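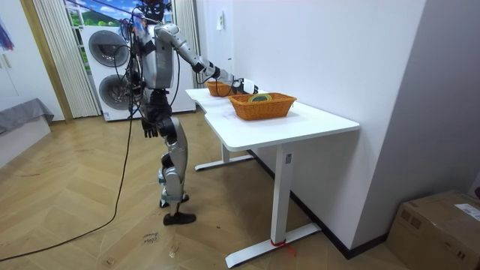

Leonora Aquino asked whether the desk has a drawer, as she couldn't tell from my first post. It's a plain top on two legs, and I use baskets for the small stuff, so please answer with that in mind. I've put the full problem below.

**Baskets sliding on a white standing desk, and where to put them**

I keep two woven baskets on my standing desk, one near the front and one farther back. The desk is against a white wall and the floor is light herringbone wood. Two things bother me.

1. When I raise or lower the desk, the baskets creep. Over a week the front one ends up near the edge.
2. Small things like tape and notes never end up in the same basket twice. Notes also end up on the floor.

I tried a rubber shelf liner from Escombe, but it left a gray mark on the white top that took a while to rub off. I don't want to drill or glue anything because the desk goes back to the landlord in September. Budget is 38 dollars.

Also, is there a cheap way to protect the floor under the feet of the desk? The wood is soft and dents easily.
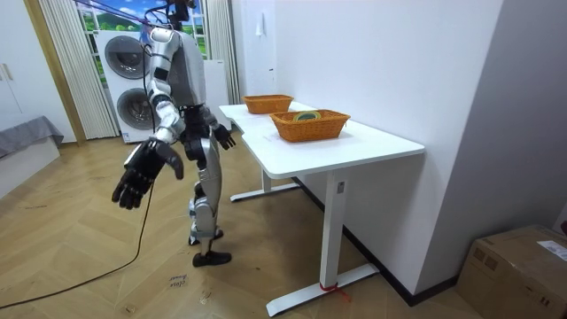
*Both baskets on the desk, tape in the nearer one.*

**Cordeiro**

Put felt under the desk feet and forget about the rubber on top. Rubber on a white finish can stain, and light colors show it the most. For the baskets, cut a piece of thin cork to the size of each bottom and tie it on through the weave with cotton thread. Four knots per basket, one near each corner. Nothing touches the desk except cork, and you can take it all off when you move out.

On the creeping, check that the desk is level first. Set a small spirit level on the top, once the long way and once across. Mine was low on one side, and I blamed the baskets for months. If yours has screw-in feet, turn the low one out a little at a time and check again.

For the floor, buy the felt in a sheet and cut strips as long as the foot. The little round pads come off the first time you shift a long flat foot sideways. Vacuum the floor before you put the strips down, or the grit gets pressed into the wood.

As for what goes where, decide that one basket is for tools and the other is for paper. Tape, scissors and pens in the near one, notes and mail in the far one. Empty the paper basket at 8 in the evening or whenever you stop work.

**Jomivari**

just get smaller baskets

**Eltton**

I agree with Cordeiro on the felt but would skip the cork. It crumbles after a while and you get brown dust on a white desk. I use a cotton placemat under each basket, folded once. It washes, and it cost me less than lunch.

Push both baskets back toward the wall too. If the near one sits in the middle of the top, there is still room in front for your arms and it has farther to travel before it falls. I also lower mine in short presses of the button, which shakes things less.

If the gray mark comes back, try a damp cloth with a drop of dish soap and dry it right away. Don't use the white foam sponges, they dull the finish.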